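ロボットを買う予算について、最近よく質問を受けます。私は日本に来て長いですが、日本語で長い文章を書くのは今も得意ではありません。読みにくいところがあれば、お許しください。それでも、この件は自分の言葉で書いておきたいと思いました。

私の意見は簡単です。中小の会社や研究室が双腕のロボットを買うとき、見積書の一行目、つまりアームの値段を見すぎています。そして、二行目から下に書いていないものを、ほとんど見ていません。

## 見積書に書いていないもの

昨年、私たちのチームは設備費として281万円の枠をもらいました。担当は私、アノマ・リヤナゲと、同僚のタヒシン・サハです。最初の計画では、このお金のほとんどをアームとグリッパーに使う予定でした。机は倉庫にあるものを使う。照明は天井の蛍光灯でよい。囲いは、必要になったら考える。計画書にそう書いたのは私ですから、人を責めることはできません。

四月に上司のプラサンナ・カーンがこの計画書を読んで、余白に一つだけ質問を書きました。「午後三時に窓から日が入ったら、どうしますか」。私は少し腹が立ちました。日よけの話は予算の話ではないと思ったからです。しかし、カメラで物を見て動かす作業では、光は部品と同じくらい大切な材料です。朝に集めたデータと夕方に集めたデータで明るさが違えば、その違いを直すために人の時間を払うことになります。人の時間は、どの見積書にも載っていません。

結局、私たちは計画を書き直しました。アームは一つ下の等級にして、残ったお金を「まわり」に使いました。布の囲い、机の天板、治具、作業に使う小さな物、それからケーブルです。申請の書類では、これらは全部「その他」という欄に入ります。この欄の名前が、まずよくないと思います。

正直に言うと、私は今でも、アームの等級を下げたことが少し残念です。カタログで見た上の等級は動きがきれいで、展示会で見たときは長く立ち止まってしまいました。けれども、展示会の台の上には、私たちの仕事の物は一つも載っていませんでした。買う人は、この点をよく考えたほうがよいです。機械の動きを見て感心する時間と、自分の仕事に合うかどうかを調べる時間は、別に取るべきです。

アームの話だけをしていると、作業の場所がどれだけ細かいもので成り立っているか、忘れてしまいます。黒い布の壁、角の小さな金具、白い板、黄色いブロック、小物を入れた丸い器。値段の高いものは二本の腕ですが、腕だけを机に置いても、仕事は一つも始まりません。

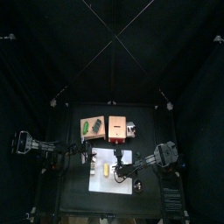 ## 安いものほど、先に決める

では、どの順番で買えばよいでしょうか。私は、安いものから先に決めることをすすめます。変に聞こえるかもしれません。会社の購買部では、高いものから審査するのが普通です。

理由を説明します。机の上で何をするかが決まれば、物の大きさが決まります。物の大きさが決まれば、グリッパーの開く幅が決まります。そこまで来て、やっとアームの届く距離と力の話ができます。反対の順番で進めると、立派なアームに合わせて仕事を探すことになります。私は以前の職場で、そういうアームを二台見ました。カバーがかかっていて、その上に誰かのヘルメットが置いてありました。

タヒシンは私と少し意見が違います。彼は、アームは納期が長いので先に注文すべきだと言います。確かに、この主張には力があります。私たちの注文先のスリツ社では、部品によって納期がかなり違いました。それでも私は、注文の順番と、決める順番は別だと考えます。段ボールと木の箱で作業の形を作り、手で動かしてみることは、注文書を出す前の一週間でできます。費用は318円のテープと、もらってきた箱だけでした。

## 「小物」の予算を守る

もう一つ言いたいのは、小物の予算についてです。小物は消えます。割れます。机の下に落ちて、掃除機に入ります。ブロックの角が丸くなると、前と同じ条件とは言えなくなります。ですから、最初に同じ物を多めに買ってください。私たちは同じ形の小物を200個まとめて注文しましたが、経理から「なぜこんなに」と電話が来ました。あとで一つずつ買い足すと、色や寸法が少し変わることがあります。メーカーは、私たちの都合のために同じ型を作り続けてはくれません。

ケーブルも同じです。グリッパーのまわりのケーブルは、何度も曲がります。予備がなければ、一本の不具合で全体が止まります。予備のケーブルを買うことを「ぜいたく」と呼ぶ人がいますが、私は保険料と呼びたいです。

## それでも迷うところ

反対の意見にも、正しいところがあります。囲いや照明にお金をかけすぎると、その中でしか動かない仕組みができる、という意見です。前に話を聞いたシャンティ・サルカルさんは、この考えの方でした。実際の現場には黒い布の壁はない、だから初めから散らかった部屋で試すべきだ、と彼女は言いました。

私はこの意見に半分だけ賛成です。最後には、散らかった部屋で試さなければなりません。しかし、最初の半年に失敗の原因が十も重なっていると、小さいチームは疲れてしまいます。条件をそろえた場所で原因を一つずつ減らし、それから布を外す。この順番なら、布の代金は無駄になりません。ただし、布を外す日を計画書に書いておくことが必要です。書いていない日は、来ません。私たちの計画書には、まだその日が書いてありません。次の改訂で入れるつもりです。

## 予算を出す方へのお願い

最後に、予算を審査する立場の方へ、二つお願いがあります。

一つ目は、「その他」の欄を分けてください。囲い、照明、治具、小物、予備部品。五行あれば足ります。行があれば、申請する人はそこに何かを書こうとして、考えます。

二つ目は、初年度に全額を使わせないでください。私たちの次の計画「ゲシア」では、枠の一部を半年後まで残しておくことを提案しています。動かしてみてから分かる不足は、必ずあるからです。いまの制度では、使い切らないと翌年に減らされます。そのため、年度の終わりに要らないものを急いで買う人がいます。私も一度、そうしました。そのとき買った三脚は、まだ箱に入っています。

2026年2月26日
アノマ・リヤナゲ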